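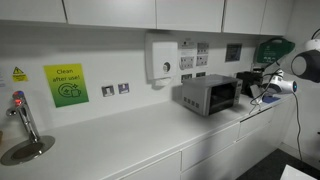

Rhonda Gosselin asked, before we had the first sheet filled in, why we were inspecting an arm that its supplier had already cleared. Fair question. It was cleared on paper. The paper says the grip fault in log entry 357 was "resolved by restart," and I have never met a restart that fixed a loose finger.

Curnstead kitchenette, arm cell, reinspection after dropped load
Arm: Eltska. Gripper: Jusent. Installed by Venckus.
Marks used: OK, NOT OK, OPEN (can't be settled today)

What was reported
The gripper let go of a plastic cup during a routine pick. The controller went on showing a closed grip and the arm carried on with its next move as if it still had the cup. No injury. The supplier's note calls this a "nuisance event." I would call it a false signal, and I've marked the sheet that way.

Section 1. Work area

1.1 Warning label at the boiling-water tap in place: OK
Comment: It's a small label. Anyone who comes in for tea will see "Clean after use!" first.

1.2 Tap end of the counter locked out of the arm's travel: OPEN
Comment: Venckus says there is a software limit. I asked for the limit file and got a slide. An empty cup dropped on the counter is a nuisance. Knocking the tap control is something else.

1.3 First aid kit on the wall and easy to get at: NOT OK
Comment: It's on the wall. It's also at the arm's end of the counter, so with the arm live you would be reaching past the hazard to get a bandage. Move it or move the arm.

1.4 Cables clear of walkway and moving parts: NOT OK
Comment: There is a cable hanging toward the floor past the end of the counter. I was told it "stays put." Clip it.
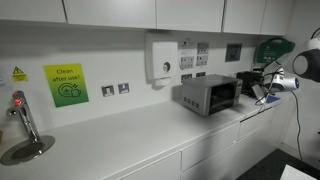 Item 1.4: gripper over the far end of the counter, long cable hanging at right.

1.5 Floor line or other marking showing where people should stand: NOT OK
Comment: The installer's drawing has one. I'd like the drawing and the room to agree before anybody signs.

Section 2. Stopping

2.1 Emergency stop halts the arm: OK
Comment: Pressed it three times at low speed. Stopped each time.

2.2 Stop tested at working speed: OPEN
Comment: The handover sheet gives an overrun of 33 mm and does not say what speed, what load or who measured it. Until it does, I'm treating the number as decoration.

2.3 Gripper keeps hold when power is cut: OPEN
Comment: Jusent says yes. The test record has a signature and no result.

2.4 Restart needs a person to press reset: OK
Comment: It does. It also clears the fault message, so whoever presses it wipes out the reason they had to. Ask for the message to be saved first.

Section 3. Grip and load

3.1 Finger screws checked for tightness and witness-marked: NOT OK
Comment: No torque figure in the manual we were given. "Snug" is not a figure.

3.2 Grip signal agrees with what is in the fingers: NOT OK
Comment: This is the fault itself. The software reads finger position and guesses the rest. A soft cup squashes, the fingers close further than expected, and the controller has no way to tell a squashed cup from a missing one. That's my reading. Venckus blames the cup.

3.3 Endurance claim supported: NOT OK
Comment: The brochure says 1000 picks without a drop. The log supplied stops at 200, and the rest were apparently done "at the factory, on a similar part." Similar to what?

3.4 Safe working close to appliance controls: OPEN
Comment: If the grip slips next to a panel, I want to know which buttons it can press and what they start. Write the list, then test with the appliance unplugged.

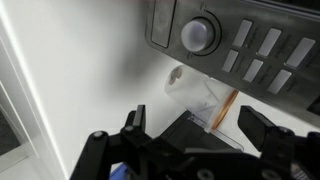
Have you tried it with a rigid cup? We had the same false "closed" reading on a Jusent hand, and switching to stiffer cups made the alarms go away for a month. Then it dropped one of those too, so I'd be careful about letting them blame the plastic.

Reply from inspector: Not yet. It goes on the list as 3.5, rigid cup comparison, OPEN. Same number of picks for both kinds and the full log kept, including the bad ones.

Result: not released for unattended running. Low speed only, with a person at the stop button. The supplier has asked for 3.2 to be downgraded to an observation. Declined. Items 1.3 and 1.4 can be fixed with a screwdriver and should be done before I'm called back.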